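Catégorie : Voyage & santé | Formalités

Publié le 1/3/22 – 22 partages – 4 commentaires

Préparer ses documents sanitaires avant un vol avec correspondance

Les règles d'entrée liées au Covid-19 changent encore souvent, et elles ne changent pas partout au même moment. Un voyageur qui part de chez lui avec un dossier en ordre pour sa destination peut se retrouver bloqué à l'escale parce que le pays de transit demande autre chose. Ce guide reprend la méthode que nous utilisons chez Modmont pour monter un dossier de voyage, du premier contrôle des règles jusqu'au comptoir d'enregistrement. Il ne remplace pas les consignes officielles, qui restent la seule référence le jour du départ.

Étape 1 : noter tous les pays du trajet

Prenez votre réservation et recopiez chaque aéroport, y compris ceux où vous ne restez qu'une heure ou deux. Indiquez à côté si vous changez de terminal, si vous devez récupérer vos bagages et si les deux vols figurent sur le même billet. Avec deux billets séparés, il faut souvent passer le contrôle aux frontières entre les deux vols, et vous êtes alors considéré comme entrant dans le pays. Les exigences sont celles d'une entrée normale.

Ajoutez les pays où vous avez séjourné dans les deux semaines qui précèdent. Plusieurs États ont réintroduit cette question en décembre, avec l'arrivée du variant Omicron, et certains formulaires la posent toujours.

Étape 2 : lire les règles à la source

Pour chaque pays de la liste, consultez le site du ministère concerné ou celui de l'ambassade. Les tableaux récapitulatifs des comparateurs sont pratiques pour un premier repérage, mais ils ont parfois plusieurs jours de retard. Relevez quatre points :

– le statut vaccinal exigé et la durée de validité du schéma ;
– le type de test accepté, PCR ou antigénique, et le délai maximal ;
– le formulaire de localisation, s'il existe ;
– l'isolement ou le test à l'arrivée.

Vérifiez à partir de quel moment court le délai du test. Selon les pays, il se compte depuis le prélèvement jusqu'au départ du premier vol, jusqu'au départ du dernier vol, ou jusqu'à l'arrivée. Sur un long trajet avec une nuit d'escale, la différence suffit à rendre un résultat inutilisable.

Étape 3 : contrôler le certificat de vaccination

Ouvrez le certificat et comparez-le au passeport, lettre par lettre. Un nom d'usage sur l'un et un nom de naissance sur l'autre, un deuxième prénom absent, un tiret oublié : ce sont les écarts que nous voyons le plus. Pour corriger, adressez-vous au professionnel ou au centre qui a saisi l'injection. Comptez plusieurs jours, davantage en période de vacances scolaires.

Regardez ensuite la date de la dernière dose. Si le pays fixe une durée de validité, faites le calcul pour la date d'arrivée, puis pour la date de retour. Un certificat peut expirer pendant le séjour. Le rappel allonge ou supprime cette limite dans beaucoup de pays, pas dans tous.

Étape 4 : réserver le test

Choisissez un laboratoire qui annonce un délai de rendu par écrit et qui délivre un résultat avec le numéro de passeport, dans une langue acceptée à l'arrivée. L'anglais convient presque partout. Un autotest fait à la maison n'est en général pas recevable pour un voyage international.

Le prix varie beaucoup d'un établissement à l'autre. Pour le dernier dossier que nous avons suivi, un aller vers Skorar via Dumlao, le test PCR avec rendu rapide a coûté 65 euros par personne. Demandez le tarif avant de vous déplacer et gardez la facture, utile si votre assurance prend en charge les frais en cas d'annulation.
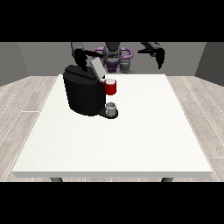 Placez le rendez-vous assez tôt pour avoir le temps d'en reprendre un autre si le résultat n'arrive pas. Avec un délai de 72 heures, nous visons l'avant-veille au matin. Avec un délai de 48 heures, la veille au matin laisse peu de marge, et mieux vaut repérer à l'avance un centre ouvert près de l'aéroport – beaucoup proposent des tests antigéniques sans rendez-vous.

Si vous avez été malade récemment, un PCR peut rester positif longtemps après la guérison. Renseignez-vous sur le certificat de rétablissement. Il est reconnu dans un bon nombre de pays à partir du onzième jour, mais quelques-uns demandent en plus une attestation du médecin.

Étape 5 : remplir les formulaires de localisation

Ces formulaires se remplissent presque toujours en ligne et n'ouvrent que quelques jours avant l'arrivée. Préparez le numéro de vol, le numéro de siège si vous l'avez, l'adresse complète du logement et un téléphone joignable. Certains sites ferment la session au bout de quelques minutes : rassemblez les informations avant de commencer.

Remplissez un formulaire par personne, enfants compris, sauf si le site prévoit une déclaration familiale. À la fin, un code QR arrive par courriel. Cherchez-le dans les indésirables avant de recommencer, car une double déclaration peut annuler la première.

Étape 6 : vérifier l'assurance

Relisez les garanties du contrat et de la carte bancaire. Les mots à chercher sont « épidémie », « pandémie » et « quarantaine ». Un contrat peut couvrir l'hospitalisation et exclure l'hôtel en cas d'isolement imposé. Le contrat Bemetti que nous avions pour ce trajet plafonnait l'hébergement à 1000 euros et les frais de modification de billet à 2000 euros, avec une déclaration obligatoire avant toute dépense. Notez le numéro d'assistance sur papier.

Étape 7 : classer et imprimer

Rangez tout dans un seul dossier sur le téléphone, accessible hors connexion, et imprimez une copie. L'ordre qui fonctionne le mieux au comptoir est celui-ci : passeport, certificat de vaccination ou de rétablissement, résultat du test, formulaire de destination, formulaire de transit, attestation d'assurance. Pour une famille, faites une pochette par personne.

La veille du départ, retournez sur les sites officiels de l'étape 2. Si une règle a changé, imprimez la page avec la date visible. Le personnel d'enregistrement travaille avec sa propre base de données, et une page officielle aide à discuter en cas de désaccord.

Arrivez tôt à l'aéroport. L'enregistrement en ligne est souvent désactivé pour les vols soumis à un contrôle documentaire, et la file au comptoir avance lentement. Gardez la pochette en cabine, jamais dans le bagage enregistré : elle sera demandée de nouveau à l'escale puis à l'arrivée.

Inscrivez-vous à notre lettre d'information pour recevoir les prochains guides. Vous pouvez vous désabonner à tout moment.

Ce site utilise des cookies pour mesurer son audience. Accepter – Refuser – Paramétrer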